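25 August 2026
By the Okstead Reference Desk

The Tirham Code is a set of good-practice rules for handling household objects with hand-held grippers and the robots that learn from them. It was drawn up in Okstead and runs to 52 clauses, of which 36 concern things most people would call common sense. The remainder concern paperwork.

The code's best-known section covers small personal items. An object should be laid flat with clear space on either side, the fingers should approach evenly, and bristles, blades and spouts should be kept away from the grip. Clause 14 adds that an item meant for the mouth must never go back to a bathroom afterwards, a rule whose origin the code leaves tactfully unexplained.

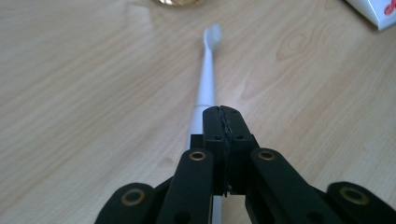
Toothbrush on a wooden tabletop, bristled head at the far end from the gripper.

Brurkano adopted the code in full that May. Sfeir took it up with 281 written reservations, most of them about the word "gently". A later edition defines the term in nearly two pages and then advises users to go by feel.

Breaches are recorded on a standard form, which has its own clause on how it should be handled.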